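Why Do Things Have Color?
By Hanna Krawczyk

Look at a lemon, a fire truck and a leaf. One is yellow, one is red and one is green. It seems as if the color is inside each thing, like jam in a doughnut. But if you shut the curtains at night and turn off every lamp, the colors are gone. To see color, you need light.

Sunlight looks white, or like no color at all. It is really a mixture of many colors. You can see them spread out in a rainbow, when drops of water in the air bend each color by a slightly different amount.

When light hits a lemon, the lemon soaks up most of the blue light. Scientists say it absorbs it. The rest bounces off, and some of it goes into your eyes. Your brain puts that light together and you see yellow.

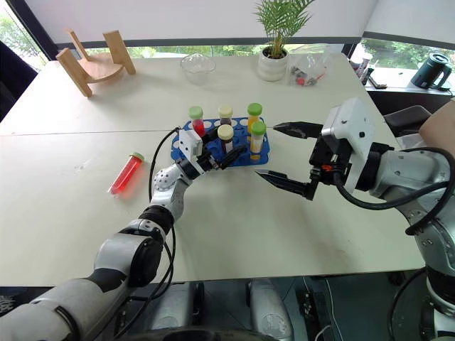
Colored liquids work a little differently, because light can go right through many of them. A glass of cherry juice lets red light pass and absorbs a lot of the green and blue. If you add water, there is less coloring in the way and the juice looks paler. If you pour the juice into a deeper jug, the light has farther to travel and the color looks darker.

What about black and white? A black sweater absorbs nearly all the light that lands on it. That light turns into heat, so a black sweater feels warm in the August sun. White paper sends back nearly all the colors together, in every direction.

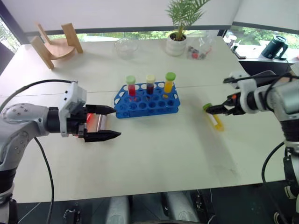 Metal is a different case. Polished metal sends back nearly all the light too, but its surface is so smooth that the light bounces off in a neat, orderly way. Very clean silver reflects around 97 percent of the light we can see. A shiny thing like this borrows its colors from whatever is near it. The silver cylinder in the photo has streaks of red and orange on it, and a curved surface like that stretches reflections into strips. A spoon will do the same to your face.

People were polishing copper to make mirrors more than 4000 years ago. Glass mirrors with a thin layer of real silver on the back came much later, less than 200 years ago.

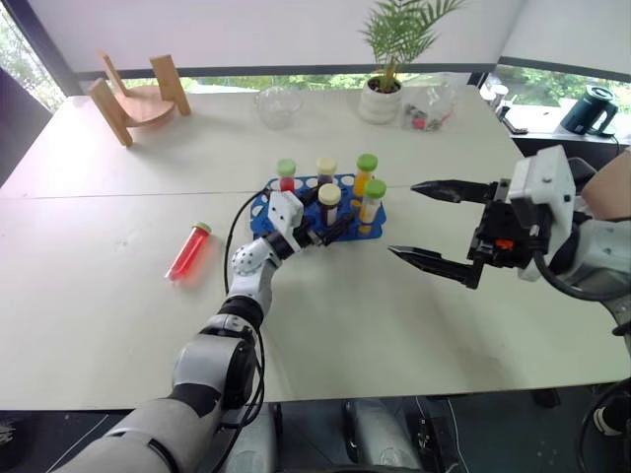

Try it yourself

You need a flashlight, a sheet of white paper and 2 pieces of colored card, one red and one blue. Wait until it is dark. Lay the paper on a table and hold the red card upright next to it. Shine the flashlight at the card. The paper should turn faintly pink – red light is bouncing off the card and landing on it. Now swap to the blue card and look at the paper again.

Words to know

Absorb: to soak up.
Reflect: to bounce back.
Transparent: letting light pass straight through, like a clean window.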